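Robots, Lab Automation, Visits

An afternoon at the Mudgway open day

Ngọc Khúc has been at Mudgway for four years, the last of them almost entirely on what the group calls the bench project. When the doors opened to visitors one afternoon in September, she had been in the building since six in the morning and had already eaten her lunch.

"I wanted the glass washed and the arms warmed up before anyone came in," she said. "People arrive early when it says free coffee."

The open day took up the ground floor. In the first room there were posters and a table of old grippers that children were allowed to pick up. The demonstration was in the second room, and that is where Khúc spent most of the day, talking to groups of up to 20 at a time. I sat in on two of the sessions and then talked to her in the corridor while a colleague took over.

The work is easy to describe. Two arms at a bench are being taught to handle the things a school or small college lab has lying around: test tubes, beakers, pipettes, plastic racks. The arms learn from recordings of a person steering them through the same job many times. Khúc does a good deal of the steering herself.

"I have done 342 tube recordings that we kept," she said. "I threw out plenty more. If I sneeze and the arm jumps, I throw it out. If I change my mind halfway, I throw it out too. You don't want it to learn hesitation from you."

I asked why tubes, when there are companies that sell machines for handling tubes by the thousand.

"Those machines are very good and they want everything in the same place every time," she said. "Our bench is how a bench looks when a teacher sets it out in ten minutes. The rack is a bit crooked. Somebody has left a beaker where you don't want it. I would like the arm to manage with that."

The glass is a problem of its own. The cameras have trouble with clear things, and nearly everything on the bench is clear. Khúc said the group spent most of last winter on lighting and then went back to the ordinary ceiling lamps, on the grounds that nobody who used the software later would have the special ones.

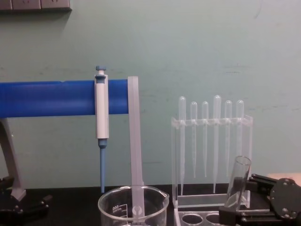

She is strict about which end of a tube the fingers should take. A tube picked up near the mouth swings, and it leaves no room to get anything into it. Picked up low, it can be tilted and turned, but the fingers are then close to the shelf and there is very little space to work in. Visitors in the first session wanted to know how hard the gripper squeezes. Khúc let a man put his finger between the tips of one of the spare grippers from the first room, which he seemed to enjoy.

"It's weaker than people think," she told him. "For glass it has to be."

The software that turns the recordings into movement is called Rurkosach. It was begun by Zdislava Lukáč, who ran the project for its first two years and still comes in a few times a month. She was there for the afternoon and stood at the back until somebody asked about the name.

"It was a working title and then it was in all the file names," Lukáč said. "After that it was too late."

Lukáč is less patient than Khúc with the question of when any of this will be finished. One visitor, a chemistry teacher, asked if she could have a pair of arms for her prep room by next fall. Lukáč said no. She said that as of this month the system puts a tube back in the rack correctly in around three tries out of four, and that a prep room would want a good deal better.

"Ask me what happens on the other try," she added, and the teacher did. "Usually it stops above the hole and waits. Sometimes it misses the hole and pushes. We have a box of broken tubes if you would like to look at it."

The teacher did look at it.

Pipettes come next. The group has already made a start on the soft plastic transfer kind, which Khúc likes because they can be dropped. The micropipette is harder. It has to be lifted off its stand, held upright and worked with a plunger at the top, and she doubts that two-fingered grippers can do all of it without some kind of added part. Ustau, the workshop that makes the group's fingertips, has sent 3 designs so far. She didn't care for the first two.

"The third I haven't tried enough to complain about," she said.

There is also the matter of money. The bench project is paid for through next summer, partly by Flultex, which makes plastic labware and would like to know whether its racks could be shaped in a way that suits a machine. Khúc has sent them a page of notes. Most of it concerns the size of the holes and the reflections off the edges of the shelves. She would like a matte finish - Flultex has told her that customers want to see through the rack, and the discussion is still going.

In the last session a boy asked whether she got bored, steering an arm to the same tube over and over.

"Yes," Khúc said. "I listen to the radio. Then I notice I've been doing it well for half an hour without thinking, and those are usually the good recordings."

By five the coffee had run out and Lukáč had gone home. Khúc still had the sign-up sheet to type in. She is looking for people with no robotics background to come and steer the arms for an hour or two, since she suspects the system has picked up too many of her own habits. She is left-handed, and it shows in how the arms reach for things.

"I want somebody clumsy," she said. "Also somebody very neat. Both kinds can write to me."

Mudgway plans to open its doors again in the spring. The bench will be in the same room, and Khúc hopes to have a pipette ready to show by then.

Filed under: Robots, Lab Automation, Visits

Recent items
Ustau moves its fingertip workshop to a bigger unit
What we learned from a year of sorting bottle caps
A short guide to steering two arms at once
Spring open day: dates to follow
Letters: more on clear plastic and cameras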